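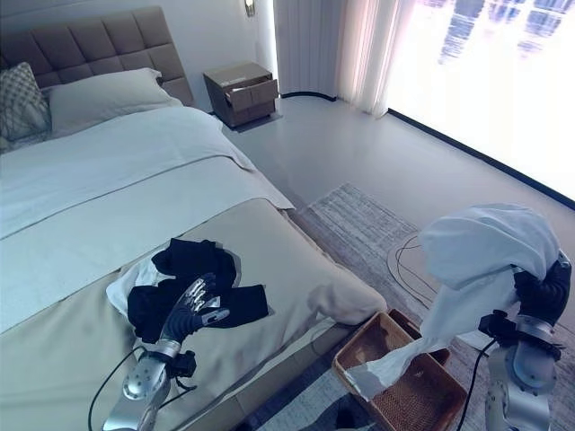 Bedroom with tufted headboard, white duvet and beige runner; laundry on the runner.

About Derside

Derside is a housekeeping and linen service for furnished apartments and small guesthouses. We make beds, sort and fold laundry, and keep the linen stock for 79 properties. Office hours start at 7 a.m.

The company was set up by Rommel Mercado, who had managed the laundry floor at the Narora guesthouses, and Jennylyn Dimaculangan, who ran room inspections there. Rommel is responsible for linen purchasing and wash standards. Jennylyn writes the room procedures and trains new staff.

What we do

Our standard visit covers the bed, the floor, surfaces and any clothing left out by the guest or tenant. Kitchens and bathrooms are booked as separate items and priced on the same sheet.

Bed. The duvet is leveled so that the drop is equal on both sides, then folded back in one straight crease. Decorative cushions go at the headboard with the sleeping pillows. Where a property uses a runner, it is laid across the lower part of the bed and allowed to hang over the side. Satin-finish runners mark easily under heat and are pressed on the reverse at a low setting.

Upholstered headboards. Tufted panels collect dust along the seams. We vacuum them with a soft brush, one row at a time from the top down. Water is used only on spots, and only after a test on the back edge.

Clothing. Garments are gathered on the runner, never on the pillows or the duvet. Dark and white pieces are separated first, before anything is folded. Sleeves are turned right side out. Items with a care label we cannot read are set aside for the owner and listed on the visit slip.

Linen stock

We hold 200 complete bed sets at the Manalastas storeroom. A set consists of one fitted sheet, one duvet cover and two pillowcases; runners and cushion covers are stocked by property, as colors vary. Each set is logged when it leaves the shelf and again when it comes back. Sheets are retired after 61 washes or at the first thinning along the hem, whichever comes first. Retired cotton is cut into cleaning cloths.

Records and scheduling

Visits are booked through Prernum, our scheduling system. Property managers can see the arrival time, the visit slip and any damage notes — a loose button on a headboard, a pulled thread on a runner — on the same screen. Changes made before 4 p.m. apply to the next visit.

New properties

We begin with a walk-through of each bedroom to record mattress depth, duvet size and pillow count. A written room sheet follows, and the manager signs it before the first regular visit. Room sheets are reviewed every October.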